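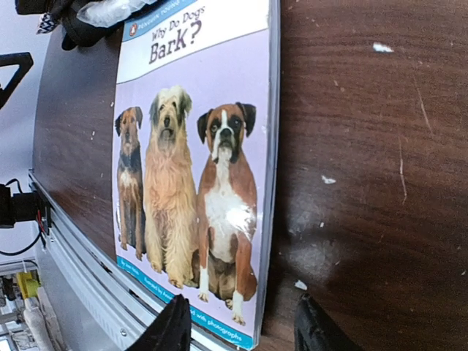

By Lotte Postma | October, 4:15 p.m.

A line that State Sen. Lieven Van Acker credits to the state constitution in his mailers does not appear in it, a review of all 87 sections found.

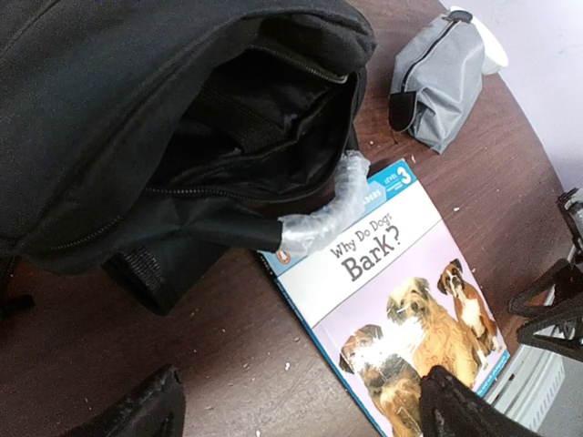 An open black backpack on a table.

The line, on "the duty of thrift," ran in 3 mailers. 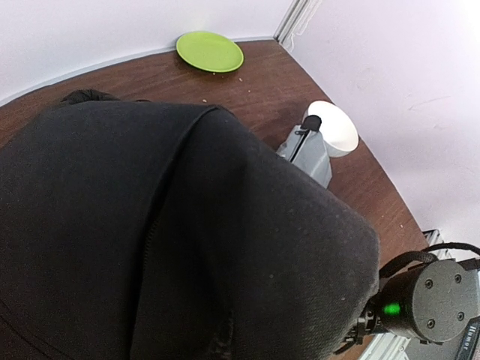
Mulder said the senator should correct the mailers before the vote on Bill 26.

His office declined to comment.
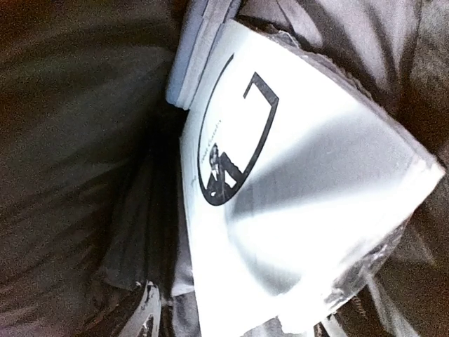

Photo: Trolska

The vote is set for next month.

Filed under: Statehouse, Fact Check
© Histitz | Contact | Back to top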